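Robot Learning from Demonstration – Project Handout 3
Wodstead evening course, January intake
Collecting your own data: what to believe and what to check

By now each group has read the Hekden write-up, which claims that a person with a hand-held gripper can teach a robot arm to tidy a room. I would like you to treat that claim as something to be tested. The write-up shows its good runs. It says very little about the bad ones, and nothing at all about how many demonstrations were thrown away before training.

The task for this block is cushions. Pick one up, move it, put it down where it was meant to go. It sounds easy and it makes a poor demo video, so I trust it more than I trust pouring tea. Cushions sag, they slide, and they look different every time you let go of them.

Each group aims for 400 demonstrations. The Hekden people used 3,000 and then wrote as if the number hardly mattered. We shall see. Keep every attempt, including the ones where you dropped the thing or changed your mind halfway. Put a note in the log and leave the deleting until we have talked about it.

On two-handed work: one gripper in each hand, square marker facing outwards, sleeves and cables clear of the fingers. Lift one arm at a time when you check tracking. If you wave both about together you won't know which one has lost its position, and you will spend the evening blaming the software.
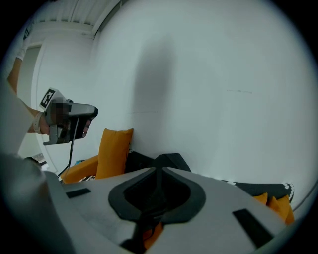 Butau, reading a draft of this sheet, asked whether plain white walls don't make tracking worse, given that the software has so little to hold on to, and whether we ought to stick posters up before collecting anything. Fair question. My answer is to try it both ways. Do a short set against bare wall and a short set with something busy behind you, and compare the paths. If the posters help, say by how much. "It seemed smoother" will not get marks.

Things I will ask to see:

The raw log, unedited, with failed attempts marked.
A plot of gripper position over time for 3 attempts, chosen by another group.
One paragraph on what your demonstrations have in common that a real room would not. Same person, same lamp, same cushion first every time?

A word on the Nakamura score, which several of you quoted last time. It rewards short, smooth paths. A gripper that moves neatly to the wrong place does rather well on it – so report it if you like, but put the plain success rate first.

Training runs are capped at 1,000 steps for the first pass. Bring the curve even if it is ugly. I am more suspicious of the pretty ones.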